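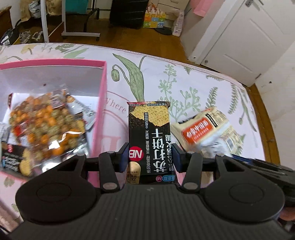
Household Food Storage, Unit 5
Sorting and Packing Dry Snacks
Instructor: Isla Cruickshank
Lab assistant: Kenneth Kerr

Reading before class: Unit 4 notes on shelf-stable foods. Bring a pen, a notepad and your copy of the storage record sheet.

1. What counts as a dry snack

For this unit a dry snack is any packaged food that is sold and kept at room temperature and eaten without cooking. Crackers, wafers, roasted nuts, dried beans, seeds and cookies all belong here. Instant noodles need hot water, but most households store them in the same place, so we sort them along with the snacks.

We leave out anything that has to be refrigerated after opening. Those foods are covered in Unit 7.

2. Setting up

Work on a flat surface covered with a clean cloth or sheet. A table is the usual choice. A bed is fine if the table is too small, but put a clean sheet over the bedding and take it off to shake out when you are done. Printed fabric hides crumbs, so run your hand over it before you start.

Empty one storage box at a time. If you empty two, the contents get mixed and you lose track of which box is full of what. Keep the box open next to you while you work. Any box with a lid will do. The labs use the Gando medium box.

3. The first sort

Take each package out, look at both sides and put it in one of four groups.

Group A: crackers, cookies and wafers. These break easily. Soda crackers in a long sleeve should be picked up by the sides and never by the end seal, which can pull open.

Group B: nuts, beans and seeds. Many of these come in clear bags, so you can check the contents without opening them. Look for dust at the bottom of the bag and for clumps. Either one means the bag goes to Group D until you have looked at it more closely.

Group C: noodles and other items that need water. Large noodle packages take up a lot of room and are often the reason a box won't close.

Group D: anything opened, torn, swollen, past its date or without a date you can read.

4. Reading the date

The date is often stamped on after the package is printed, so it may run sideways, cross a seam or sit on top of other text. Turn the package until you find it. Small individually wrapped snacks may carry their own stamp, separate from the one on the outer bag.

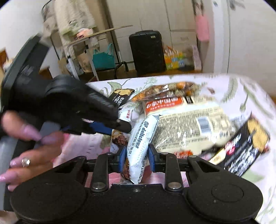 Some packages show one date and some show two. When there are two, the earlier is normally the production date and the later is the date to use it by. A stamp that reads 2026/1/27/2027/1/26 is two dates run together in year, month, day order, and gives a period of one year. Write the later date on your record sheet.

Imported foods may use day, month, year or month, day, year. If the order isn't clear from the numbers, look for a printed note near the bar code or on the back panel. If you still can't tell, use the earlier of the possible dates.

Packages in a language you don't read should be sorted by the picture on the front and by feel. Write the kind of food in English on a strip of tape and stick it on the back, clear of the date.

5. Packing the box

Start with Group C. Lay large noodle packages flat on the bottom. Next come the boxed items, standing on their long edge against the sides. Bags of nuts and beans go in the middle, where they can settle into the gaps.

Group A goes in last. Stand cracker sleeves upright if the box is deep enough. Otherwise lay them across the top with nothing over them. Slim single packs can be slid down along the walls.

Within each group, the earliest date goes nearest the front. A box packed this way can be used for several weeks without another sort.

Do not press the lid down. If it doesn't close under its own weight, take something out and start a second box.

6. Record sheet

Fill in one line per package: group, kind of food, date, box number. For multipacks, one line covers the whole pack unless it has been opened. Sheets go in the tray outside Room 121 by Friday.

7. Questions to think about before lab

Why do crackers go in after the nuts and beans?
What would you do with a clear bag of mixed nuts that has no date but looks fine?
Where would you put a cookie box that has been opened when the wrapped packs inside are still sealed?

Lab meets in Room 309. Kenneth Kerr will have spare tape and markers.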